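Tiebreakers and the Ladcombe bracket

I keep a spreadsheet for the Ladcombe league because the published table lists wins and losses and nothing else. The seeding rules need more than that.

Eight teams qualify. Ties on record are settled by head-to-head result, then by point differential against common opponents, then by total points allowed. Three teams finished level this season: Adams, Flosau and Nustero. Each beat one of the others and lost to one, so head-to-head drops out and the second rule applies.

I ran it twice. Differential is capped at 20 per game, a change the league made in January and did not put on its own rules page. Without the cap, Adams takes the fourth seed and a home game. With it, Flosau does, and Adams goes on the road.

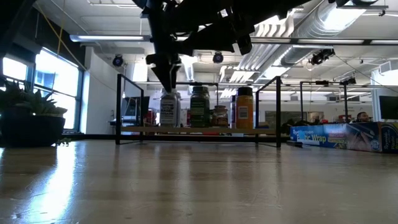 What the cap changes

Adams won two games by more than 40. Under the old rule those margins covered a poor month in the middle of the season. Under the new one they count the same as a 20-point win. Flosau never won by more than 17, so the cap cost it nothing.

Points allowed would only matter if the capped figures were equal. They are not, but for the record Flosau gave up 214 and Adams gave up more. Nustero is third on both measures and takes the sixth seed - a team with a worse tiebreaker but a better record holds fifth.

My view is that a cap is sound and 20 is too low. A three-score win and a rout are different results, and a seeding rule should be able to tell them apart a little. I would try 28 and recheck the last few seasons.

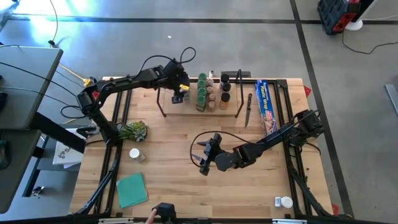
Flosau Fan replied under my last post that any cap is better than watching starters stay in for the fourth quarter with the game long over, and that Adams had the same rule to play under as everyone else. Fair enough on the first part. On the second, the rule has to be posted where coaches can read it.

I will update the sheet after the first round.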